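Writing the rule before you buy the robot

I promised last time that I would get back to the question Marjan Rezaei asked me over lunch, and I've put it off for long enough. She helps run a small cleaning company, and she wanted to know what rules a place like hers should have on paper before a floor robot is let loose in somebody's home. Her worry was the people who work alongside it. My worry, once I had slept on it, was the floor.

I spent a good part of my working life writing procedures at Brindstead, mostly for machines much bigger than anything that fits under a sofa, and the habit I brought home from it is this one: write down how a person does the job well first, every bit of it, and only then decide which bits the machine may have. We used to skip that step (I did too, I'm sorry to say) and we paid for it with 36 pages of rules that told you how to charge a battery and hardly a word on what clean meant.

So for Marjan's sheet I started with the floor as it is before the robot goes out. Cords and loose tubing are lifted or fenced off. Anything with thin feet, a clothes rack for instance, is either moved or marked on the map. Spills are dealt with by hand. I feel strongly about that last one! A robot that meets a sticky patch will happily carry it across the whole room, and on shiny tile you will see every inch of the trip when the sun comes in.

Spot cleaning by hand sounds too simple to need a rule, but Njoroge Simiyu, who taught me most of what I know about checklists, used to say that the simple steps are where two people differ the most. One uses a wet cloth, one a dry one, and one goes over it with a shoe. My version says a cloth kept for floors only, opened out flat before use, and a fresh side for each spot. 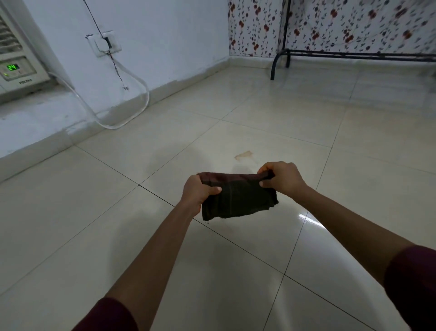 Then comes the part about stopping. Anybody in the home may stop the robot at any time and doesn't have to explain why, and it stays stopped until a person has looked at the floor around it. I'd put that in large print on the first page — Marjan wants it on the machine itself, and she may be right. We also agreed that it shouldn't run in a room where a person is kneeling or working on the floor, even if the maker says it will steer around them.

She is trying the sheet until May with two of her crews, and Alfredo Rivera has asked for a copy for his people at Flindgate. I still owe them both a page on cleaning the brushes, so I'd better get on with that this weekend.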